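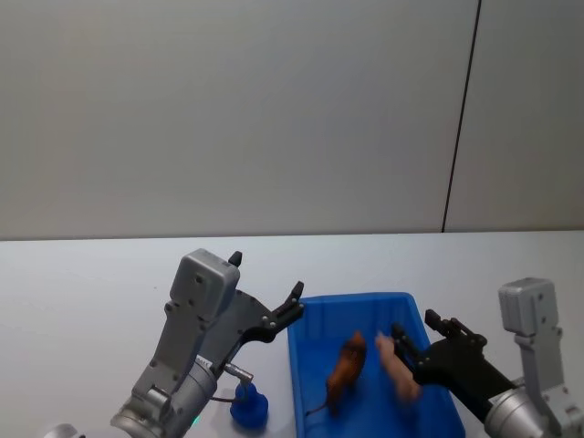 Setting up the Greltum two-arm kit for a toy sorting job

Posted 09/07/2025

I've had the Greltum kit from Juleck on my table for a couple of weeks now, and the sorting demo is the part I keep getting questions about. So let's go through it the way I do it (the manual puts the steps in a different order, and I like mine better!).

1. Put both arms at the back of their travel and power up. Wait for the green light before you touch the software.

2. Set a tray where both grippers can reach it. I went with a blue plastic one on a white table, and the contrast is great for the cameras. Mine has sloped sides, so leave the fingers a bit of room at the rim.

3. Pick your toys. Little plastic animals are perfect to start with. Long thin tails are a pain, so teach the grip on the body and let the tail do what it wants.

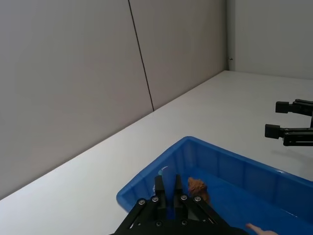 4. Open the wrist view and check that you can see both fingertips and the floor of the tray. If the fingers hide too much, raise the wrist 5 degrees and look again. Small, lumpy things right beside a finger are the hardest for me to line up, so I go slow there - really slow.

5. Record your passes. I save up to 400 per toy, but you'll get a feel for it long before that.

The Bemdale software add-on costs extra and I'd skip it at first. The grip force slider in the basic version does fine with soft stuff, once you drag it down to 2 and save the profile.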